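Workroom Gallery: Wood, Gray and a Lot of Sweeping

Posted Jan 5, 2018

Happy new year, everybody! I promised a gallery page for the workroom back in September, and then the holidays landed on top of me, so it's going up now. If you've only just found this blog, the short version is that we rent a long, narrow room in the old Lenness building and I've been trying to make it a nicer place to spend a day. It used to be beige. Everything in it was beige, including a few things I'm pretty sure started out white.

The plan was simple enough: warm brown wood, pale gray behind it, and as little else as I could stand. I'd saved up 558 dollars for the whole project (paint, sandpaper, brackets, lunch) and I went over by 31, which I'm calling a win. Most of the extra went on a second can of gray. The first one was a color called Wosetti and it looked lovely on the card, but on the wall by the door it came out more like lavender. Pretty, but no. The one I ended up with is lighter and plainer, and I like it more every week.

The wood took a lot longer. I must have gone through three finishes on scraps before I found one that stayed warm without turning orange as a traffic cone – it's still a little orange, and I'm fine with that! The light in there is on the cool side for much of the day, and a browner stain just went muddy. If you're choosing one yourself, please try it on a scrap in the room where it's going to live. I did my first test out on the back steps and then had to do the whole thing again inside.
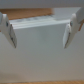 Warm brown wood with its darker lower edge, and pale gray off to the right.

I get asked about edges more than anything else, which surprised me. I like an edge to be a touch darker than the rest. It gives the wood a bit of an outline, and it hides fingerprints, too. If you want to try that, put the extra coat on with a small foam brush and go slowly, then wipe the corner with a dry cloth before it gets tacky. I used up an entire old pillowcase that way.

Storage is the part I'm still fussing with. I bought a Tovby rack for the paper and the tape and all the odds and ends, and it's a good sturdy rack, but it's 70 inches tall and I am not, so the top shelf has turned into the place where things go to be forgotten. I may lay it on its side. I may also just buy a stool.

Next up is the floor, which I have been sweeping around the bad parts of since we moved in. I had a nice long talk with the folks at the Ogundipe hardware store and came home with a brochure, two sample boards and a bag of birdseed I hadn't planned on. The darker sample looks great with the wood and shows every crumb. The lighter one hides the crumbs and looks like a dentist's office. So that's where things stand!

Comments are open if you have a favorite floor for a busy room, and I'd love to hear about any gray that stays gray.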